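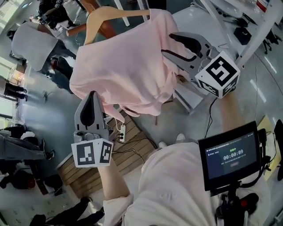

31 May 2024
Workshop notebook, knitwear and hanging

Pink sweater or cardigan on the wooden hanger again today. The question is the same one as last week: how to get a soft knit onto a hanger so that it stays there and doesn't grow at the shoulders by the time it goes back in the Petitz cabinet. Writing it up while I still remember, because Raimonds wants the hanging notes in one place before the November rotation.

Starting point. The loan pieces from Trellivville come folded in tissue. Shirts and jackets go straight onto hangers and give no trouble. Knits slide. The fabric has no body, so whichever side is heavier pulls the other one across the bar and the whole thing ends up bunched on one side. With a woven shirt you can put one shoulder on and let go while you do the second. With these you can't let go.

Hangers tried:

Wooden, plain finish. Best shape at the shoulder, worst grip. The knit slid off to the right five times before lunch. Fine once both shoulders are seated and the front is closed.

Wooden with felt strips glued along the top edge (Yayra's). Much better. The felt holds the first shoulder while you bring the second one over. It does catch on the open stitches, so the garment has to be lifted off, never pulled. I pulled once and raised a loop near the left cuff. Worked it back in with a blunt needle, can't find the place now.

Wire with paper sleeve. Stayed on well enough but left a point at each shoulder overnight. Not using these for knits. The rest of the box can go to the shirts.

Padded satin, from the Brisorgate order. Too wide for the small sizes. It pushes the top of the sleeve out and makes a bump. All right for the large gray pullover and nothing else on the rail.

Order of work that went best, for whoever does the next lot:

Lay the garment face up and flat first, sleeves out. Undo everything that fastens. Put the hanger in from the bottom hem, hook toward the neck, and only then lift. Going in through the neck stretches the ribbing and I would like us to stop doing it, even on the practice pieces. Lift hanger and garment together with the other hand under the body of the garment, so the weight isn't on the shoulders. Seat the far shoulder, then the near one. Check the side seams hang straight down. If they twist toward the front, one shoulder is further in than the other. Fasten the top button and one in the middle. Let go slowly.

If it has already gone onto the hanger crooked, don't tug at the hem to even it up. Take the low side by the shoulder seam, lift, move it along the bar, put it down again. Small moves. Tugging the hem shifts it for a minute and then it creeps back - we watched it do that twice with the cream one on Wednesday.

Hanging time. Yayra measured the practice cardigan from shoulder point to hem before and after a night on the plain wooden hanger. 20 mm longer in the morning. Flat on the mesh rack for the day brought most of it back but not all. So my view is that nothing knitted should be on a hanger longer than it needs to be for the fitting or the photograph, and then it goes back flat. Raimonds thinks that's too strict for the lighter pieces. He may be right about the ones under 300 g, we haven't measured any of those. To do.

Amoah want everything hung for the viewing, including the knits. Told them on the phone that we would do the light ones hung and the heavy ones folded on the shelf with the sleeves forward. They're thinking about it. If they insist, then felt hangers only, and hung on the morning, not the day before.

Folding, for comparison. Sleeves across the back, then in thirds from the bottom, tissue roll at each fold. Takes me less time than hanging now. No slipping, no shoulder points. Drawback is that the front placket creases at the lower fold if the stack is more than a few pieces high. Yayra suggests moving the fold a bit up or down each time it goes back in the cabinet. Cheap fix, we should do it.

Supplies. Felt strip is nearly finished. A full roll does up to 80 hangers if you don't waste the ends. The Brisorgate price for ready-made flocked ones is reasonable but they only sell them by the 2000, and we have nowhere to put that many. Will ask Trellivville whether they want to split an order. Otherwise another roll of felt and an afternoon with the glue.

The glue needs the full night before anything touches it. First batch was used the same afternoon and one strip shifted with a sleeve on it. No mark left on the knit, luckily it was a practice one. Batch two is on the drying rail with masking tape on the hooks. Leave those alone until the tape is off.

Left over for Monday:

Weigh the light pieces and write the weight on the tags.
Overnight test on one light piece, felt hanger, measure as before.
Same test with the cream one if Yayra has finished the elbow repair.
Find the long tape measure. The short one doesn't reach on the coats.
Ring Amoah again about the shelf.
Raimonds to check the cabinet sheets against the tags, two of the sizes look swapped.

The pink one is now flat on the mesh rack with a sheet of tissue over it. Measure it before moving it.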